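Flistden living-room cell (simulated) -- set-up, upkeep and spares

Kit type: ready-made scene with one arm, one gripper and a box of clutter
Price: 31 a month per seat, first July invoice held over for anyone already on the old plan
Page last changed: 2024-06-30

Hello, I'm Raghda Masri and I look after Flistden, so if something in it wobbles, sinks through the sofa or refuses to load, it's me you'll be writing to. I've tried to put on one page everything I end up typing into support emails anyway. It's long, sorry, but you can skip to the part you need.

What you get

You get a living room with an arm in it. The room has a sofa, wooden surfaces, a teal wall and an orange floor (yes, it's very orange, and no, we're not changing it, I love it). The arm is white, carries the FRANKA EMIKA lettering, and stands on a nearly black block of a table with a black gripper on the end. You also get 400 saved starting layouts, each with its own jumble of things to pick at, and the little settings sheet that ties it all together. The arm model itself isn't ours. We built the room, the clutter, the layouts and the tools for keeping it all in order, and that's what the price is for.

Setting it up

Put the whole Flistden folder somewhere with a short path and no spaces in the name. Open the settings sheet first, before you load any scene, and fill in the three lines at the top: where the folder is, which layout you want, and how fast your controller sends commands. Save it, then load the room on its own. Give it a moment. The fabrics take longer than the furniture, and I've had several people decide it had frozen when it was only thinking about the cushions.

Next load the table, and only then the arm. The order matters, as the arm takes its mounting point from the table, and if there's no table yet it will happily put itself at the middle of the floor. Check that the base stands properly on the table top. I zoom right in and look along the top from the side -- any sliver of daylight under the base means the table height in the sheet doesn't match the layout. Change the sheet, never the arm. Omar Khasawneh once spent a whole afternoon moving the arm to suit the table, and then every layout after that one was out.

The clutter goes in last. Let it settle before you send the first move. Things drop a tiny way when the scene starts, and the round ones like to roll.

The gripper

This is the part people write to me about most. The gripper is a separate piece, joined under the white hand housing by a fixed link called hand_join. If you swap it for your own, delete ours first, then attach yours to the same link and press Re-seat. If you skip Re-seat the fingers will look perfect and close on thin air, a finger's width from the thing you wanted.

When you've changed anything at that end of the arm, try it in two places: once over a hard surface and once over the sofa. A grasp that behaves nicely on wood can be hopeless over a cushion, and you want to find out before you leave a long run going.
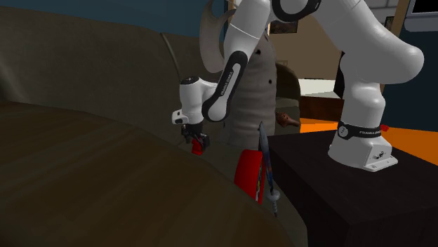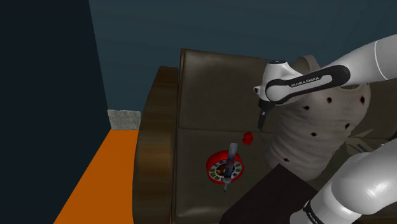
Flistden with the arm at work: fingers spread around the red piece by the wooden surface in the first, gripper over the sofa in the second.

Looking after it

I do a tidy every 100 runs and I'd suggest you do the same. Reload the layout from the saved copy so that small drifts don't pile up. Clear out the old logs (they get huge). Open the contact report and look for any object that shows as touching something all the time when it ought to be lying free. Nine times out of ten that's an object which has worked its way a hair into the seat, and it'll go off like a cork when the gripper comes near it.

Soft-looking things need a bit more care than the hard ones. The knitted piece on the sofa is a solid shape with a knitted surface, so please don't expect it to sag when you lift it! Mireille Tannous made a simpler contact shape for it, and if your frame rate falls off whenever the arm is close to it, switch to hers in the sheet under "contact: plain".

Common repairs

Arm shivers while standing still. Your command rate and the rate in the sheet don't agree. Make them the same and reload.

Gripper closes crooked. One finger has lost its mimic setting. Run the Lastix checker, which comes in the tools folder, and it'll put the setting back. If it complains about the hand_join link as well, re-seat the gripper and run it again.

Parts show up plain grey. The texture paths are broken, nearly always after somebody has moved the folder. Put the new path in the first line of the sheet.

Arm passes through the sofa back. You've got collision turned off for furniture. It ships turned on, but the Famov add-on turns it off to speed up rendering and doesn't turn it back on when it's finished. Willy Hoekstra is working on that one with me, and until it's sorted just tick the box again by hand after using it.

Spares and extras

Spare layouts, spare clutter boxes and the plain table are all free to download once you've got a seat. The Tkachenko lighting set is an extra and you only need it if your cameras are part of what you're testing. It works fine with all the saved layouts, apart from the evening lamps, which are a bit slow on older graphics cards.

If you're stuck, send me your settings sheet and the last log, along with the layout name. Marwan Jaber covers the inbox when I'm away and he'll ask for the same things.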